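Bevstead Toy Figures: Student Project Report
Oct 17, 2019

Our group looked at how children sort and play with small animal figures. We used the Bevstead range, which is sold as families of four with a house and some furniture. The school library lent us 46 figures and two houses. In September we ran play sessions with 23 children aged five to seven.

Each child got one family and one extra figure from a different set, either the Hekia otters or the Kurup goats. We wrote down where the extra figure ended up after ten minutes.
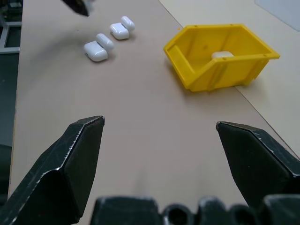
Most of the children put the extra figure inside the house with the family. A few made it a shopkeeper or a teacher, and two left it out. The furniture mattered more than we expected - beds were used first, then the kitchen. A large tan tabletop gives enough room for a house, a garden and a road, and children who had that much space told longer stories than those who played on the small desks.

We also compared prices. A Kornard house costs less than the Bevstead one, but the doors are too narrow for the adult figures.

If we did this again, we would use the same table size for every session and let the children choose their own family.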